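The Last Shelf

The shop on Koval Street had been closed for 6 days when I went back to clear the shelves. The new people wanted it by the end of November. I brought a roll of tape, a marker and a stack of flat boxes from Plastville, the packaging place out by the highway. They sell them in bundles of 20 and won't split a bundle.

My mother had kept everything. There were receipts in a drawer, held with rubber bands that broke when I touched them. There was a ledger with a page for each customer, and on page 341 the writing changed from hers to mine. I was fourteen that summer and I pressed too hard with the pen. You could read the numbers from the back.

I did the hardware first. Hinges went with hinges. The screws I poured into coffee cans and taped shut. By noon I had filled nine boxes and the floor looked worse than when I started.

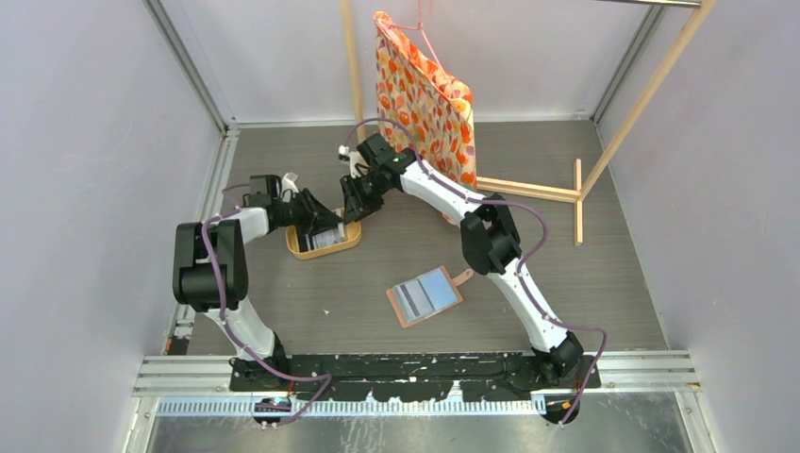

What slowed me down was the trays. She used them for anything that came in a packet: seeds, needles, fuses, soup mix. One packet to a tray while she wrote the price, then the packet went on the shelf and the tray went back on the pile. She did it that way even when the store was full and people were waiting. I used to tell her to skip the tray. She said then she would lose track of which one she had done.

I found the pile under the counter. I was going to throw it out, but I had a carton of packets left to sort, and I kept losing track of which ones I had done. So I took a tray off the top.

It went faster after that. I put a packet in, wrote it down, took it out. The streetlight came on outside. A man knocked on the glass and asked if we had lamp oil, and I said we were closed. He said he could see that, but did we have any. I found him a bottle. He gave me a five and did not wait for the change.

The dealer from Drumatness had offered 200 dollars for all the stock, sight unseen. He called at seven to ask if I was done. I told him I needed another day.

"What's left?" he said.

"One shelf."

"I can send my nephew over. He'd have it cleared in ten minutes."

I said no, I would do it. Then I wrote up the lamp oil on the next empty line of the ledger, not pressing very hard, and put the five in the drawer with the receipts. I set the tray back on the pile and turned off the lights.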